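Bring back the luggage van

2nd March, written on a platform bench with one hand on my bag

Checked baggage on trains. Somebody has to say it and apparently it's me.

I took the overnight from Mumton to Ernura last week, twelve hours give or take the usual sit outside the yards. 1280 kilometres. Nice train, decent tea, seats that go back far enough. And no luggage van. They took it off in August and put out a notice saying passengers would enjoy "greater flexibility". What that means is you carry everything yourself, up the steps, down the aisle, and then you fight for a rack built for briefcases.

Every rack full before we'd left the first station. Suitcases in the vestibule. A pram across the toilet door. The conductor climbing over the lot all night with a torch, and being pretty good about it, I have to say.

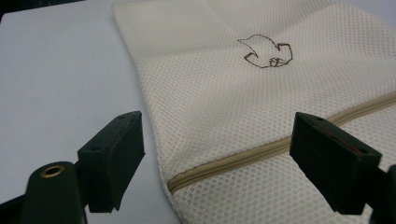
The old way was simple. You turned up half an hour early, handed your bag over a counter, got a cardboard tag. Walked to your seat with a book and a sandwich. At the other end the bag came off on a trolley. Sometimes slow, sure. I once waited so long at Pawłowska Junction that the kiosk shut. Still better than sleeping with your feet on a suitcase.

The company says hardly anyone used it. Well. They'd cut the counter hours to mornings only, and the train leaves in the evening. You can make any service look unwanted that way. Same trick they pulled with the dining car: shrink the menu, lift the prices, then point at the empty tables.

And think about who rides this thing. Not people with a laptop bag. Students moving house. Older people going down for three weeks at the hospital. Families with camping gear. If you could fit your life under a seat you'd probaby have flown. The long distance train is for people with stuff, it always has been, and a railway that doesn't want stuff has forgotten what it's selling.

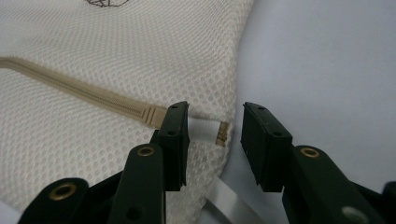
Yes, a van costs money. It has to be hauled and somebody has to be paid to load it. Fine. Charge me. I'd pay ten bucks a bag and so would half the carriage. What I won't accept is paying the same fare as before for less train. Mine went up, by the way.

There's the Proner option, the courier outfit they now send you to on the website. You book it seperately, they collect the day before, and your bag goes by truck. By truck! Alongside the railway line! I tried it once. It turned up a day after I did, at a depot on the far side of Ernura that has no bus on weekends. Cab there, cab back. So much for flexibility.

Then there's safety. A loaded suitcase on a high rack over somebody's head, on that stretch of curves after the river. I watched one slide most of the way out and a bloke in the row behind shove it back without really waking up. An aisle you can't walk down in daylight is an aisle you can't get out of in smoke. I would have thought the lawyers would be keen on a van, if no one else is.

If a full van is too much, then do half of one. Rip out the last two rows in each end carriage and put in proper floor racks with a strap. Open the counter at the hour the train goes. Put a sign up so people know it's there. None of that needs a study.

They're taking comments on the new timetable until the end of the month. The form is buried under "corporate", and the box only takes 500 characters, so write short. Say baggage. Say it first. My train's in and I can see the queue at the door already, so that's me.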